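仮置きの味方をしたい

大掃除の季節になると、世の中が急に「物の住所を決めましょう」と言い出しますよね。雑誌も、テレビも、駅前のチラシも。使ったら元の場所に戻す、そのためにはまず戻る場所を決める。うん、わかります。正しいと思います。正しいんですけど、私はこの時期にあれを読むたびに、ちょっとだけ肩身が狭くなるんです。うちには住所不定の物がわりとたくさんいるので。

で、今年はもう開き直って、仮置きの味方をする文章を書くことにしました。仮置き、つまり「とりあえずここに置いとこう」のことです。片づけの本ではたいてい悪役で、諸悪の根源みたいに書かれています。でもあれ、そんなに悪いものですかね？

「とりあえず」の評判が悪すぎる

居酒屋の「とりあえずビール」は誰も叱らないのに、家の中の「とりあえずここ」は叱られます。不公平だなあと昔から思っていました。

私が育った家では、玄関を入ってすぐの棚に浅いかごがひとつ置いてあって、家族全員がそこに何でも入れていました。判子、回覧板、自転車の鍵、誰かの腕時計、もらった飴。母は口では「ちゃんとしまいなさい」と言いながら、自分がいちばん多く入れていたと思います（本人は今でも認めません）。そして探し物があると、みんなまずそのかごを見に行く。そこに無ければ初めて「どこやったの」という話になる。あのかごがあったおかげで、うちの朝はずいぶん静かだったんじゃないかなあ。

大人になって一人で暮らし始めたとき、私はあのかごを真似しませんでした。むしろ逆で、全部に住所を与えようとしたんです。若かったので。引き出しには仕切りを入れて、ラベルまで貼って。今住んでいる集合住宅、Tresismontという名前だけやたらに立派な建物なんですが、そこに越してきたときもまだその熱が残っていて、Flirnorenで仕切り用の小箱を6個買いました。ひとつ495円。白くて、重ねられて、ふたが透明で。あれを並べた日の晴れがましさといったら！

続いたのは二週間です。

何がだめだったかというと、考えるのが面倒だったんですね。帰ってきて、コートを着たまま、手にレシートと電池と輪ゴムを持っている。レシートは書類の箱、電池は電池の箱、輪ゴムは……文具？　台所？　そこで止まる。止まると嫌になる。嫌になると三つともテーブルの端に置く。翌日もそこに何か足す。気がつくと透明なふたの小箱はきれいに並んだまま中身がすかすかで、テーブルの端だけがどんどん豊かになっていくわけです。

これ、私がだらしないと言われればそれまでなんですけど、でも「だらしない人でも回る」ところまで含めて仕組みだと思うんですよ。着たままのコートと、ふさがった両手と、輪ゴムをどこに入れるか決めたくない気分。毎日の片づけって、だいたいその状態でやるものじゃないですか。日曜の昼の、お茶を飲んだあとの元気な自分を基準に作ってはいけないと思うんです。

ふたのない浅い箱がえらい

それで私がたどり着いたのが、ふたのない、浅い箱です。段ボールでいいです。というか段ボールがいいです。

深い箱はだめです。下に入ったものが見えなくなって、地層になるから。前に深いのを使っていて、底から前の前の年の年賀状が出てきたことがあります。返事を書いていませんでした。本当に申し訳なかった。ふたがあるのもだめ。片手がふさがっていると開けられないし、ふたの上に物を置き始めたらもうおしまいです（置きますよね？　ふたって平らだから）。

浅い箱なら、上からのぞけば全部見えます。見えると、いつか気になってくる。この「いつか気になってくる」がとても大事で、仮置きが仮のままで済むかどうかは、ほとんどここにかかっている気がします。しまい込んだ物は気になりません。床に落ちている物は気になりすぎて疲れます。浅い箱の中は、ちょうどその間くらいの、ぬるい気になり方をするんです。

テープ類なんか、まさにこの箱向きの物の代表だと私は思っていて。梱包用、補修用、色つきの何か。使う日は続けて使うのに、使わないとなったら一か月触らない。引き出しにしまえば丸くてかさばるし、棚に立てれば転がるし、フックに掛ければ掛けたで見た目が工具屋さんみたいになる。ああいう輪っかの物は、箱の底にごろんとしていてくれるのがいちばん気が楽です。

水切りラックも、私の中では浅い箱の仲間です。お皿を拭いてすぐ棚に戻す人を尊敬しますが、私はラックに立てたまま次の食事でまた使います。しかもあれ、お皿以外の物も平気で置けるでしょう。洗った瓶のふたとか、ちょっと避難させたい何かとか。棒が並んでいるだけなのに、ふところが深い。

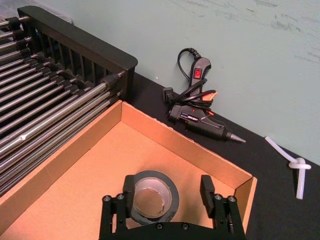

浅い段ボール箱に、濃いグレーのテープ。
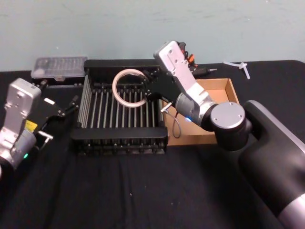
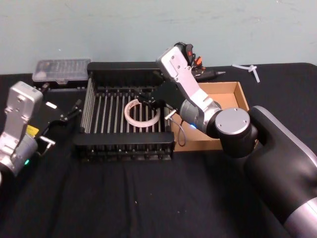 お店の人はどうしているのか

自分の言い訳ばかり並べるのもなんなので、外の話もします。

Turngateの商店街に、Debnathという修理屋さんがあります。傘、かばんの金具、椅子のがたつき、だいたい何でもみてくれるお店で、私はもう何年もお世話になっています。あそこの作業台がね、いいんですよ。壁の道具はきっちり掛かっているのに、手元だけはゆるい。外したねじ、途中の布、飲みかけのお茶、全部が浅いお盆みたいなものに載っていて、その日の仕事がそこに広がっている。

先月、傘の骨を直してもらうのを待ちながら、失礼を承知で「ここは片づけないんですか」と聞いてみたんです。そうしたら、店じまいのときに空にするから昼間はこれでいい、と。あとは鼻歌。修理代は1000円でした。安い。

この「店じまいのときに空にする」を聞いて、私はちょっと反省しました。仮置きの味方と言いながら、うちの箱には店じまいが無かったんですね。開きっぱなしの二十四時間営業です。そりゃ溜まるわ、と。

かといって毎晩空にするのは、私には無理です。自分のことはよく知っています。なので、うちの箱の店じまいは「いっぱいになったとき」にしました。曜日で決めると、その曜日に疲れていたら終わりなので。いっぱいになったら新しい物が入らない、入らないと困る、困るから仕方なく空にする。困り方が自然でいいんです、これ。誰かに叱られるわけでもないし、カレンダーに印もつけなくていいし。

ここでうっかり箱を大きくすると全部台無しになるので、それだけは自分に禁じています。一度やりました。家電の入っていた立派な箱が惜しくて、つい昇格させてしまったんです。春に入れた帽子が冬に出てきました。

反対意見も、まあ、わかる

もちろん、住所をきっちり決める派の言い分もわかるんです。

たとえば薬とか、はさみとか、通帳とか。急ぐときに要る物と、無くしたら青ざめる物は、私だって場所を決めています。ここまで仮置きで回そうとは思いません。爪切りは迷うところですけど（うちでは仮置き組です。おかげで爪が伸びます）。

それから、人と暮らしている場合。自分の「とりあえず」は、他の人から見たら単なる散らかりです。これは本当にそう。実家のかごがうまくいっていたのは、全員が同じくらいずぼらだったからで、ひとりでも几帳面な人がいたら毎朝けんかだったでしょう。几帳面な人と暮らしている友人の家では、仮置きの箱を一人にひとつずつ持っていて、他人の箱には口を出さない決まりだそうです。賢い。冷蔵庫の中でもやりたいくらいです。

あと、これは認めるのが悔しいんですが、仮置きの箱がある家は写真映えしません。Flirnorenのカタログみたいな部屋には絶対になりません。今年の秋に出た分厚いのをもらってきて、暇だったので隅から隅まで読んだんですけど、全242ページ、どのテーブルの上にも輪ゴムひとつ無いんです。レモンはありました。木の器にレモンが山盛り。あの家の人たちはレシートをもらわないんでしょうか。電池は切れないんでしょうか。そしてあのレモンは、使うんでしょうか。私に言わせればあの器こそ仮置きに最適な形をしていて、うちに来たら三日で鍵と目薬が載ると思います。

でも、カタログを眺めるのは好きです。そこは矛盾していません。きれいな部屋を見るのが好きなことと、自分の部屋をそうしようとすることは、別の趣味ですから。料理番組を見ながらカップ麺を食べるのと同じです。おいしいですよ。

戻す場所より、戻す気持ちの残量

片づけの話になると、どうしても場所の話、収納の話、買い物の話になりがちです。何センチの箱を何段に積むか、とか。それはそれで楽しい。私も定規を持ってうろうろするのは好きです。ただ、夜の九時に帰ってきた人間に足りていないのは、たいてい場所のほうじゃないんですよね。決める元気のほうです。

仕事でずっと細かいことを決めて、帰りの電車で夕飯を決めて、店先で豆腐を絹にするか木綿にするかまで決めて、そのうえ家で輪ゴムの住所まで決めろと言われたら、それはもう勘弁してほしい。決めるのは明日の自分か、週末の自分か、箱がいっぱいになって困っている自分に任せたいんです。先送りと言われればその通り。でも先送りの受け皿が一か所にまとまっているだけで、ずいぶん違います。部屋じゅうに点々と先送りされているのと、玄関の箱ひとつに集まっているのとでは、同じ量でも気の重さが全然違うので、疑っている方はぜひ試してみてください。空き箱でいいです。買わなくていいですからね！

ちなみに、例の白い小箱たちはどうなったかというと、四つは友人にもらわれていき、ひとつは種を入れるのに使っていて、最後のひとつは仮置きの箱の中に仮置きされています。ふたが透明なので、中が空なのもよく見えます。

これを書いているのは2022年12月31日土曜日の昼過ぎで、外からは近所の人が窓を拭いている音がします。きゅっきゅっと、たいへん立派な音です。うちの箱はあと手のひらひとつぶんくらい余裕があるので、店じまいは年を越してからになりそうです。とりあえず、そばをゆでます。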